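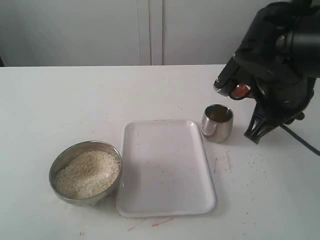 About Coste

Coste is a cookery school in the old grain store on the east side of Rarnitz. We teach everyday cooking to adults, in small groups, in the daytime and in the evening. Most of the people who come to us can already feed themselves and want to do it better, or have moved out of a shared house and found that they can't. We also teach people who cook for others as part of their work, such as childminders, care home staff and people setting up a lunch counter.

We are a school and not a restaurant. There is no dining room open to the public, and we don't take bookings for parties. On the last Friday of the month the evening class cooks a full supper and each student may bring one guest. Guests eat free, but please tell the office by noon the day before.

How the school began

The school started as a single evening course held in the canteen of a closed paper mill. The course was called Plain Grains and covered rice, barley, buckwheat and millet. It was meant to run for one winter. So many people put their names down that a second course was added in spring, and by the following September there was enough demand to rent a place of our own.

The grain store had been empty for years when we took it on. The ground floor had a good dry floor and high windows, and no water supply to speak of. The first year's fees went almost entirely on pipes. Teaching went on through the building work, with two gas rings and a sink in the yard. Some of our longest-standing students remember it fondly. The staff do not.

The upper floor was finished later and is used for the library, the office and the short theory classes. The hoist beam is still in place above the loading door. It is listed, so it stays.

What we teach

The main course is called Foundations and lasts 17 weeks, with one session a week. It covers knife work, stocks, eggs, pulses, grains, vegetables, bread, simple fish and a few cuts of meat. We spend longer on grains than most schools do, partly because of where we began and partly because they are what most households here eat most days. Students learn to cook rice by absorption, by boiling and draining, and by steaming, and to tell which sort suits which method. They learn why short grains cling and long grains stay apart, how soaking changes the cooking time, and what to do with what is left over. Cooked rice should be cooled quickly, put in the fridge and used by the next day, and we repeat this until people are tired of hearing it.

After Foundations, students can go on to any of the shorter courses:

Bread and Flatbread
Pulses and Beans
Preserving
Cooking for Larger Numbers
Rice Dishes of the River Valleys
Low-Cost Cooking

Low-Cost Cooking is the course we are asked about most. It works from a fixed weekly budget, which the class sets together at the first session using prices from the shops and market that week. We do the shopping as a group. The recipes change every term according to what is affordable, so the printed booklet from one year is not much use the next.

Cooking for Larger Numbers is aimed at people who run kitchens in village halls, schools and clubs. The final session is a lunch for 50. Students plan the menu, order the food, work out the timings and clean down afterwards. A basic food hygiene certificate is needed before you can join, and we run the one-day class for that at the start of each term.

How we teach

Classes are taught by 2 tutors, one leading and one going round the benches. Each student has their own place to work, a set of knives, a board, and their own pan. We don't ask people to share a dish between four and watch one person do the stirring.

We weigh things. Recipes are given in grams and millilitres, and for the first few weeks students are asked to stick to them. Later on they are encouraged to cook by eye and taste, and we put the scales away for some sessions. Beginners sometimes expect it the other way round. In our experience people who have measured carefully for a month or two judge amounts much better than people who have never done so.

There are no exams. At the end of Foundations each student cooks a two-course meal of their choice and sits down with a tutor to talk it through. Anyone who has attended at least three quarters of the sessions receives a certificate of attendance. It is not a trade qualification and we don't present it as one.

Recipes are handed out after the session, so that people watch and listen during it. If you need the text beforehand, for instance because the language of the class is not your first, the office will print it for you.

Where our food comes from

Vegetables come from growers within easy reach of Rarnitz for most of the year, and from the wholesale market in the cold months. Flour is milled by Beltik, a family mill up the valley that has supplied us since the first bread course. Students on Bread and Flatbread visit the mill once during the course. Stout shoes are needed, and the visit goes ahead in any weather.

Rice is not grown anywhere near us. We buy it in sacks through an importer and keep several kinds in the store at any time, including short, medium and long grain, brown and white. Students may buy it by the kilo at the price we paid. The same goes for dried beans, lentils and salt.

Peelings and trimmings go to the allotments behind the school. Edible leftovers are taken home by whoever cooked them, so bring a box with a lid.

The library

The library holds cookery books, old household manuals and a good many handwritten recipe notebooks given by local families. The notebooks can be read on the premises and may be photographed, but they do not leave the room. We have begun copying them out in full, with notes on the old measures. A "cup" in these notebooks might mean a teacup, a tin mug or the lid of a milk can, depending on the writer, and working out which can take several attempts at the same pudding.

The printed books can be borrowed by current and former students for a month at a time. The library is open whenever the office is.

Fees and help with fees

The fee for Foundations is paid by the term or in monthly parts. It covers all ingredients and the use of equipment. The only things you need to buy are an apron and closed, flat shoes with a good grip.

Reduced places are kept on every course for people on low incomes. They are paid for through the Clirkex fund, which was set up by former students and takes in money from the supper collections and the yearly plant sale. To apply, ask the office for the short form. You will be asked for one piece of evidence and nothing more. Tutors are not told who has a reduced place.

The school as it is now

We have 105 students enrolled this year across all courses. We have looked at growing further and decided against it for the time being. The kitchen is the size it is, and a second site would mean tutors spending their days driving between the two. The waiting list for Foundations is usually one term long. For the shorter courses there is often space, and it is worth ringing even after term has started.

Getting here

The grain store is at the far end of the goods yard, a short walk from Rarnitz station. Come through the yard gate and keep to the left of the weighbridge. There is parking for bicycles under the hoist and a small amount for cars, which we ask people to leave for those who need it. The kitchen and the toilets are on the ground floor with level access. The upper floor is reached by stairs only, so theory classes are moved down to the kitchen when anyone in the group needs this. Two of the benches can be lowered for use from a wheelchair or a stool.

The office is open on weekdays until 4 pm in term time. You are welcome to look round the kitchen when no class is on, and it is best to ring first.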